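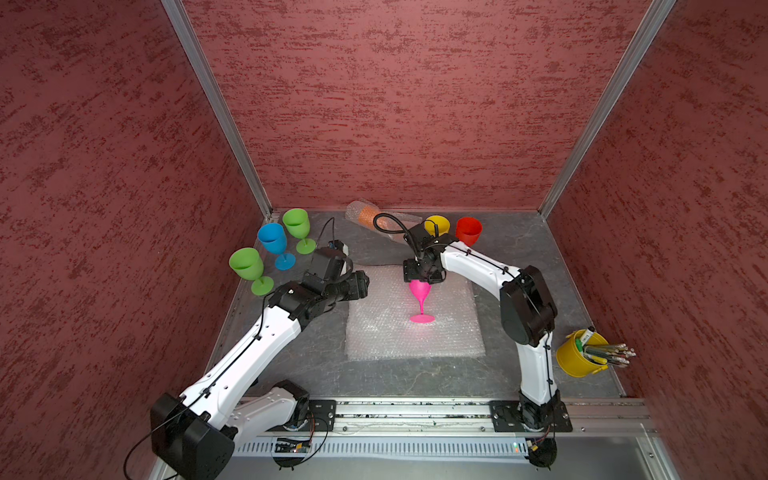 A pink plastic wine glass is held over a sheet of bubble wrap on a two-arm training bench.

The Person Holding the Controls Should Know the Job

By Mechthild Plattner

7/30/22

Print this article | E-mail this article

I packed glassware for a living before I wrote about work for a living, and for three weeks in June I went back to it, in a way. Gruseo, which ships party supplies and tableware out of a building on the edge of Zatavlow, is trying to teach a pair of robot arms to wrap stemware. The arms are taught by demonstration. A person moves them by remote control through the whole task, the motion and the camera views are recorded, and the recordings are used to train a program that will later try the task alone. I asked if I could sit in, and after a while I asked if I could have a turn.

My opinion after those weeks is that companies are putting the wrong people at the controls. They pick whoever is free and quick to learn the equipment. They ought to pick whoever knows the job, pay that person more than the usual rate, and be slower about throwing away what that person does.

The control setup at Gruseo is called Bodin. You hold a pair of small handles and the arms on the bench copy your hands with a short delay. Closing the handle closes the gripper. There is no feeling in it. When I wrap a glass myself, my fingers know how tight the wrap is before I have thought about it. At the handles I had only the screens, and I spent most of my first session squeezing too hard and letting go too late. It took me almost two hours to get a recording that the supervisor would keep.

So I understand why a manager would rather hire people who are good at the handles. Two of the regular operators on the project came from jobs where they used joysticks and screens all day, and they were far smoother than I was. They could pick up a glass, turn it over and set it on the wrap in a few easy movements. If you had watched us side by side with the sound off, you would have sent me home.

The trouble is in what they did next. Neither of them had ever packed anything for shipping except their own dishes. They started the roll wherever the glass happened to land. They wrapped the bowl, which is the big part and looks important, and left the stem to take care of itself. Anyone who has opened a box of broken wine glasses knows that the stem is what goes. You want the glass near one end of the sheet with slack left over at the foot, so the wrap can fold in around the thin part. It takes longer and it looks less tidy at the start. A program that learns from a few hundred quick rolls around the bowl will learn quick rolls around the bowl.

On a bench with plastic glasses, this kind of mistake costs nothing and so it never shows up. Plastic is the sensible thing to practice with. I dropped several of mine, and I was glad of it. But plastic glasses also forgive every bad habit, and the count at the end of the day goes up by one whether the wrapping would survive a truck ride or fall open on the belt. When I left, the count stood at 229 recordings. I watched a good number of those being made and I would have sent plenty of them back if they had come down my old line.

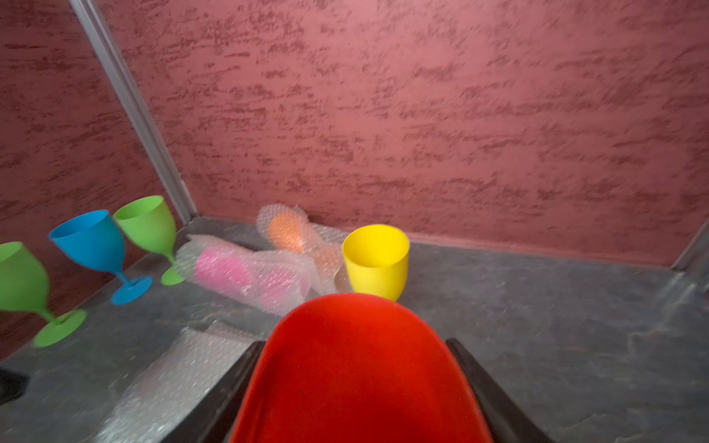

A trained packer judges a parcel by its ends. The middle of a roll nearly always looks fine, because the middle is where your hands are, and the problems are out at the edges where the wrap has been left to do what it likes. From the camera by the gripper you can look past the red finger pad and make that judgment yourself: two bundles are lying on their sides, a pink cup showing through the front one and orange through the one behind, and there are loose folds and flaps of wrap reaching out past the cups. I would want to know what is going to hold those flaps down. Maybe tape comes later. Maybe the bundle goes into a divided carton and it doesn't matter. The point is that a packer would ask, and would change the way she used the arms depending on the answer. An operator who has been told "wrap the cup" has wrapped the cup.

People who build these systems will say that the instructions can be written down. Gruseo did write them down, on a laminated page by the screens, and the page was good as far as it went. It said which end to start from and how many turns to make. I have written pages like that myself for new hires and I know what they leave out. They leave out what to do when the sheet has a curl in it from the roll, or when the last glass was set down too close to the next one and there is no clean way to get the fingers in. A new hire runs into these things and calls someone over. The person who comes over doesn't explain much. She takes the glass, fixes it, hands it back, and the new hire has seen it done.

That is also a demonstration, and I think it is the most valuable kind. At Gruseo it was mostly thrown out. The rule was that a recording with a fumble in it got deleted and done again from the start. I can see the reason for a rule like that when the fumble is my kind, a clumsy hand dropping a glass. But a packer's recovery is different. When the wrap slips and she pins it with one arm and pulls the corner back with the other, she is showing the machine what to do on a bad day. If you delete every bad day, you have trained a robot that has only ever seen good ones, and you will find out about it after you have moved it to the floor.

I said this to the supervisor and he was fair about it. He said the clean recordings come first and the messy ones can be added later. He has a schedule and he has people above him who ask for a number every Friday. My answer is that the messy ones will have to come from someone who knows how to get out of trouble, and by the time he wants them, the two packers he could have borrowed from the line will have been told that the project is going to take their jobs. They will not be in a mood to help.

This brings me to pay, which is where most people I talk to get uncomfortable. At Gruseo the operators earn about what a packer earns. I don't think that is enough, for either kind of person. When a packer wraps a glass, the company gets one wrapped glass. When she wraps it through the handles, the company gets the glass and also gets to keep the way she did it. It can copy that to a second bench, and to a building in another state where she will never set foot. If you believe, as the people selling this equipment say they believe, that the recordings are the most valuable part of the whole thing, then the person making them should see some of the value. A higher hourly rate would be a start. So would a written promise of other work in the building when the arms are ready.

I am not against the arms. Wrapping stemware for a full shift ruins your wrists, and I have the wrists to show for it. I would have been happy to teach a machine to do the last half of every shift I ever worked, and I think a lot of packers would say the same if someone asked them early and told them the truth about what came after.

There is one more objection and it is the one I take most seriously. It says that experts carry bad habits too. This is true. I learned to tear wrap with my teeth, and no robot needs to know that. A friend of mine at Primitz, where they are doing something similar with boxed lamps, told me their best packer was nearly impossible to learn from at first since she never did the job the same way twice. They had her slow down and choose one way for each size of box, and she hated it for a week. Then the recordings got better. It took a supervisor sitting next to her and talking through each one, and I would guess that it cost them some of that week's numbers.

I think that is simply what teaching costs. We accept it when the student is a person. We put the new hire beside the best hand on the line and we accept that the line will be slower for a while. Companies that have done this for decades without complaint should not have to be talked into doing it again because the student is bolted to a rail.

On my last day one of the line packers came in on her break and asked to try the handles. She was as bad as I had been. She pinched the wrap and missed the glass, and she swore at the delay. But before she had picked up anything at all, she had used one gripper to push the sheet over a little so there would be slack at the foot. The supervisor had not told her to. The recording was not kept.

Print this article | E-mail this article

Reader Comments

linelead_dot
Twenty years on a packing floor and she is right about the stems. Would like to know if anyone has drop tested the ones the robot does. If not, what are they counting?

R. in Zatavlow
The pay part is wishful thinking. They pay what they have to pay. I agree about keeping the recoveries, though. My son does this kind of operator work with a different outfit and he says they delete everything that isn't perfect.

Benchtop
I work on systems like this. Keeping messy recordings is harder than the article makes it sound. Somebody has to sort the useful recoveries from the plain mistakes, and that takes a person who knows the task. So I guess I end up agreeing with her.

maureen k
I also tear it with my teeth.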